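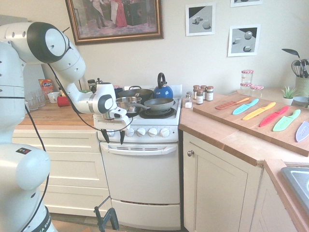 Última modificación de la página: agosto, 18:40

Presupuesto para brazo en cocina de pruebas

pladov_lab
Tenemos 3000 euros para la segunda estación. Botico pide 163 por cada juego de dedos negros como los de la foto; Jernix, 154. ¿Cuál conviene?

mahawong
Jernix. Con la diferencia compras bridas para el cable.

tornillo90
No estoy de acuerdo. El envío de Jernix me costó más de 90 -- pregunta antes.

pladov_lab
Gracias, pediré los dos presupuestos con envío incluido.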